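Replacing the Dimmers at Zamesgate: A Conversation with the Head Electrician

The Zamesgate theater spent its dark season taking out a dimmer room installed for tungsten lamps. The head electrician, who planned the work with the supplier Tokus, spoke to us on a Monday afternoon between focus calls.

The old installation had 300 dimmed circuits. "Most of the rig is LED now and wants constant power," the electrician said. "If you park a dimmer at full and hang an LED fixture on it, you still get a chopped waveform under some conditions. We lost power supplies that way."

The replacement racks use relay modules on most circuits, with dimmer modules kept for the house lights and a few practicals. Control data is carried over a network and converted to DMX at 7 nodes, two of them on the grid.

"Each node has its own breaker and its own home run to the switch. We had daisy-chained splitters before, and one bad terminator could take out a whole electric."

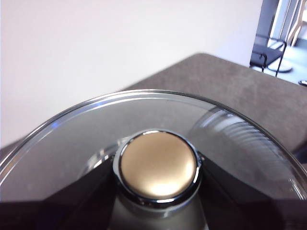
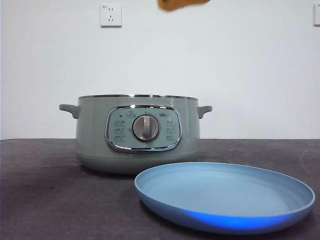
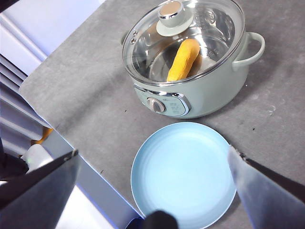 Addressing took longer than the wiring. The team kept the old circuit numbers on the facility panels and patched around them at the console. "Touring crews have our plot on file. Circuit 112 has to stay where it was."

Asked about dimming quality at low levels, the electrician was cautious. The house standard is 16-bit intensity where the fixture allows it, with the curve set in the fixture and left linear at the desk. "Set it in both places and the bottom of the fade falls apart."

The neighboring Gisgate hall, which shares equipment with Zamesgate, went with a Yao distribution system. The two are compatible at the connector but report faults differently, and status from Gisgate has to be read on a separate screen.

Still outstanding are the backup power supply for the main switch and new labels for the floor pockets. "The labels are printed. The switch supply is on order, and until it arrives we keep a spare switch configured in the rack."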